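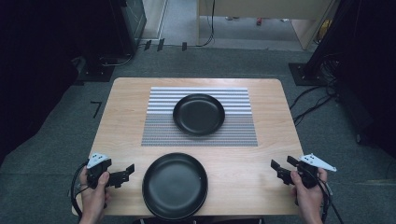
Fig. 3-1. Table task with two plates, one hand-held gripper per hand.

3. Planning and budgeting a station

Read this section before you send the purchase request. Applies to the Wirnar two-handed kit and the older Wirnar kit with the short cables. Single-gripper kit is in section 5.

3.1 Before you order

1. Pick the room first. Measure it. Write down floor type, outlet locations, door width.

2. Decide what tasks you will run in the first quarter. Plate and mat tasks like Fig. 3-1 need very little. Anything with liquids needs a different table and a tray, see 3.4.

3. Count operators, not stations. Two operators can share one station if shifts don't overlap. Three can't, we tried at Sistville and the handover ate most of the morning.

4. Check who pays for floor work. Tape, curtains and cable covers are usually facilities, not equipment. Ask now.

5. Get the quote from Tangen in writing. Verbal quotes have not held.

Note: lead time on grippers is longer than on everything else. Order those first, even if the room isn't ready.

3.2 What one station needs

Grippers, one left and one right. Order as a pair. A left and a left is no use and the part numbers differ by one digit – check the line item twice.

Marker plates. Ship mounted. Order a spare set anyway. Scuffed dots mean lost tracking, and a replacement by itself costs nearly as much in shipping as the plate.

Cables. Standard length reaches a table next to the host computer. If the computer goes behind a curtain or across the room, buy the long ones. Do not join two short ones.

Table. Light, plain top, rounded corners if you can get them. Any office supplier. Don't buy the Farnik bench unless you need adjustable height, it is heavy and the feet mark carpet.

Stands. Budget for stands with a flat base plate where the floor is carpet. Splayed legs get kicked.

Props. Plates, mats, cups etc. Cheap, but put them on the request or they end up coming out of somebody's pocket. Matte finish prefered. Buy doubles of anything you plan to use in a task, same item, same batch.

Curtains. Dark, floor length. Only if the room has windows or foot traffic.

3.3 Working out the budget

Do it in this order.

1. Start with the gripper pair. Biggest line.

2. Add cables at the length you measured, not the length you hope for.

3. Add stands and table.

4. Props: allow $146 per station for table tasks. Covers plates, mats and a first round of replacements.

5. Room items (tape, cable covers, curtains): allow $680. Less if you already have curtains.

6. Add 12 percent on the whole total for spares and freight. Do not take this out to make the number look better. It gets spent.

7. Round up, send.

CAUTION: Host computer is NOT in the kit price. Most missed item on first orders. Check the minimum spec in Appendix A before you let anyone hand you an old one.

Note: if you are buying for more than one room, send one request per room. Combined orders ship when the last item is ready and you will sit and wait for a tripod.

3.4 Items that push the cost up

– Wet tasks. Sealed tabletop, tray, towels, gloves. Treat as a seperate budget.

– Rooms with reflective floors. You will need mats or a carpet area.

– Shared rooms. If the table gets moved every night you need floor marks and a re-check each morning. Put operator time in for that, it isn't free.

– Long cable runs. Covers are priced by length.

3.5 Floor plan check

Do this with tape before anything is delivered.

1. Mark the table corners on the floor.

2. Stand at the front edge, both arms out as if holding the grippers. Nothing within reach on either side.

3. Mark each stand base. Leave a walking path behind the operator.

4. Lay string where the cables will run. If the string crosses the walking path, move the computer, not the path.

5. Take a photo, attach it to the request. Tangen will ask for it.

CAUTION: Trip hazard. Loose cable on carpet is easy to miss. Price in the covers from day one.

3.6 Timing

Requests in by September if you want the station running before the winter break. Later than that, plan on the new year. When the boxes arrive go to section 4, and don't throw out the foam until both grippers have passed the check in 4.2.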